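Hand-held gripper build, fingers closing unevenly

clastent89
Posted 2023-08-26
I am building two hand-held grippers in our shared workshop, to record how a person picks up small things and later teach it to an arm. The finger pads are printed in soft filament, 78 percent scale of the Rivamberg drawing. My problem is markers. A round pen rolls between the pads when I lift it.

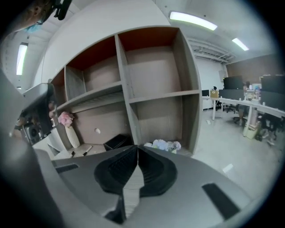 Shelf with pens and flowers, our usual test place.
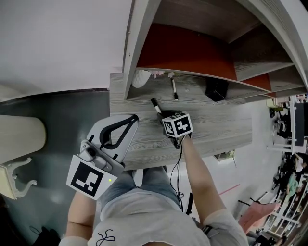 Lucimara Marinho: I had the same rolling and I would not blame the pads. Check the play in your finger hinge first. Mine had too much, and a longer screw with a washer fixed it.

ginting_19
I don't agree, sorry. A stiff hinge only hides it. Soft pads need a shallow groove along the middle, then a pen stays in place. Also use Faston connectors for the power wires – solder breaks when the hand moves all day.

clastent89
Thank you both. The hinge does have play, I can feel it with my fingers. I will try the screw first, it is less work than printing again.

ginting_19
Fine, but print one pad with the groove too and compare.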